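The Shop on Jara Street Keeps Its Doors Open

When Zulema Tapia took over the toy exchange in Termont, she was 78 toys short of a full shelf and she did not know how to write a receipt. Her aunt had kept all prices in her head. The first month, Zulema called her every evening to ask what a puzzle costs if one piece is missing.

The idea of the exchange is simple. A family brings the things their children no longer play with, and takes home something of the same size. Money is paid only when there is nothing to exchange, and then it is 2 dollars for a small toy and 12 for a large one. Books are free on Saturdays.

Javiera Navarrete has been coming with her sons since September. "At home they fight for everything," she told me. "In the shop they become very serious, like men who buy a car." Her younger boy needed 90 minutes to choose a whistle — and he returned it the next week. 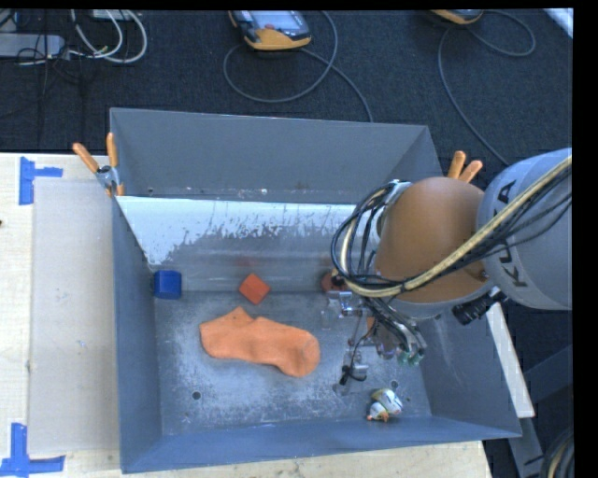 A small toy near the front of a scuffed metal bin.

Not every exchange is so easy. Some children bring a toy and then cannot give it away, and Zulema does not push them. She puts it in a drawer with the child's name and waits one month. Reginald Quintanilla, a retired teacher who repairs wheels and zippers for the shop, thinks the month is too long. They have discussed this many times and I do not believe they will agree.

The rent went up last year, and for some weeks it looked bad. Then the owner of the bakery next door offered to share her storage room, and the old storage of the shop was given back. It smells of bread there now, also the dolls smell of bread. Parents have started to mention it when they come in.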